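Locked at Home: Speaker Notes
Trekmont Safe Storage Program, community talk, Foley branch library
April 12, 2021

Before starting
Lock samples on the front table: one cable lock, one trigger lock, one small lockbox with a keypad. No firearms or ammunition in the room, including for demonstration. Sign-up cards go on chairs. Check that the microphone reaches the back row.

Slide 1. Who we are
Say the name of the program and how long the talk will run (30 minutes, then questions). We work across Trekmont County. We give out locks and we talk to families, schools and clinics. We do not take a position on whether people should own guns. Say this early. People sit differently once they have heard it.

Anyone can step out at any time. Some people in the room may have lost someone. The resource sheet by the door has crisis and domestic violence hotline numbers, and it can be picked up without talking to us.

Slide 2. What we asked
Last year we surveyed 1,375 households in the county that told us they keep at least one gun at home. The survey was by mail, with a phone option. It was voluntary, so the people who answered may be more careful than average. Mention that limit before giving the result.

Of those households, 545 said at least one gun was kept unlocked. Give the number and wait a moment. Do not add a comment.

Most common reasons written in:
Wants it ready in case of a break-in
No children in the home
The children know not to touch it
Never got around to buying a lock

Slide 3. The four reasons
Take them in order.

Break-in. This is a real concern for the people who raise it. A keypad lockbox opens in a few seconds with practice. Hold up the sample and open it once. If it jams, use the backup key and keep going.

No children in the home. Ask who has grandchildren, nieces, nephews or neighbors who visit. Theft matters here too. A gun in a nightstand drawer is easy to carry off.

The children know not to touch it. Teaching children is good and should continue. It does not replace a lock. Hiding places are usually known to the children in the house, and teenagers going through a bad week are a separate risk from curious small ones.

Never got around to it. We can fix that one tonight.

Slide 4. When things at home are tense
Slow down for this slide.

Risk goes up during a breakup, a custody fight, a job loss, heavy drinking, or after threats. If a person in the house is in crisis, a lock may not be enough when that person has the key or the code. Moving the gun out of the home for a while is the stronger step. Options vary by place, and state law controls who may hold a gun for someone else, so send people to the sheriff's front office with legal questions. Do not guess at an answer.

If there has been violence or a threat from a partner, do not advise anyone in public to remove or hide a gun on their own. That can put them in more danger. Point to the hotline and to the advocates, who can help make a plan for that person.

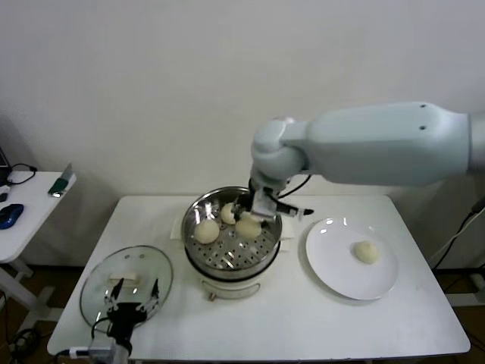
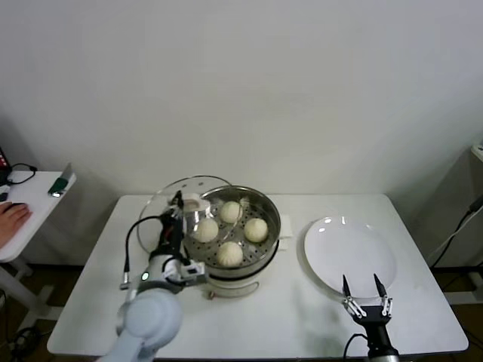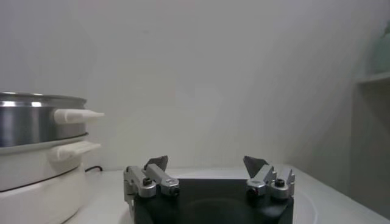

Slide 5. Picking a lock
Cable lock: cheapest, fits most handguns and long guns, can be cut with the right tool. Fine for keeping small children from loading the gun.

Trigger lock: never put on a loaded gun. Say it twice.

Lockbox: best choice for people who want quick access. Bolt it down or use the tether. The Jutik box on the table is the one we bought for the program. Other boxes will do the same job.

Safe: best for several long guns. Heavy, and not practical for many renters.

Ammunition goes in its own locked container. Keys do not go on the hook by the door. Codes should not be a birthday or the house number.

Slide 6. Asking other parents
Many people find this part awkward, so give them words to use. Text message works well. Suggested line: "Before she comes over, we always ask about allergies, pets and whether any guns are locked up." Let people try it with the person next to them for 2 minutes, if the room is willing. Skip if the group is small or quiet.

If the answer is no, invite the other child over instead.

Slide 7. Where to get one free
There are 13 pickup sites. The list is on the back of the resource sheet. No ID, no form, one lock per gun. The Tradix Hardware site keeps its locks at the service counter, so people need to ask. The Foley library will have cable locks at the desk through the end of May.

Questions we usually get
Are you keeping a list? No. The sign-up card is only for reminders about future talks and asks for an email address and nothing else.

Does a lock damage the finish? A cable lock with a coated cable should not. Follow the instructions for your model.

What about gloveboxes? A glovebox lock is weak. Use a vehicle lockbox with a cable, and bring the gun inside at night.

What if I lose the key? Contact the lock maker. Do not try to force it off yourself.

After
Stay by the front table for 20 minutes. Some people will only ask once the room clears. Count the leftover locks and write the number on the box lid before it goes back in the van.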